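Itska three-tier shoe rack: long-term review
9 October 2025

We moved into a third-floor apartment in Plollton in September, and the entry closet turned out to be four inches too shallow for shoes set heel to wall. So the shoes went on the floor, and after two weeks of stepping over them I ordered the Itska from Selel. It arrived in a flat carton with one dented corner and nothing wrong inside.

Assembly

The side supports come whole. The rods are separate and each one takes a screw at both ends. The instructions are a single folded sheet with drawings and no words, and the drawings do not make it clear that you should leave every screw a half turn loose until the last rod is in. I tightened the bottom tier first and then could not get the top rods to line up. I backed everything off and started over. The second try went quickly. A hex key is in the bag, but it is short and hard on the fingers, and I switched to my own.

One rod had a burr on the end that I took off with a nail file. The other rods were clean.

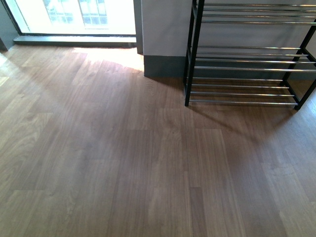 Size was my main worry with this rack, and I should have measured better. I had wanted it in the closet and it does not fit there either, so it lives in the living room near the big window. Against the light gray wall the black sides stand out more than I would like, and the tall baseboard behind shows between the rods. If your wall is dark you will notice the rack less. The listing also offers an all-white version that was out of stock when I ordered.

In use

Sneakers and flat shoes sit fine. Anything with a narrow heel needs some care, as the heel wants to drop between the rods. I turn those around so the heel hooks over the back rod, and they stay put. Small kids' shoes are a poor match for this design, and ours go in a bin.

Boots do not fit on the lower tiers standing up. I keep one pair of ankle boots on top and the tall ones in the bedroom.

Dirt falls through to the floor. On our wood-look floor that means a quick sweep every few days. In wet weather I put a tray under the bottom tier. A rack with solid shelves would keep the grit off the lower shoes, but you would have to wipe the shelves.

The rods wipe clean with a damp cloth. They show fingerprints and water spots. There is no rust so far, though it has only been a few weeks and I will update this if that changes.

Compared with the Kuusisto

I had a Kuusisto bench rack in my last place. It was heavier, you could sit on it to tie your laces, and it cost more than twice as much. It also held fewer shoes. If you have the room and want a seat, get that one. The Itska is easier to lift out of the way for cleaning, and I can carry it with one hand when it is empty.

Would I buy it again? Yes, for everyday shoes in a dry spot. I would measure first and wait for the white one.

Rating: 4 out of 5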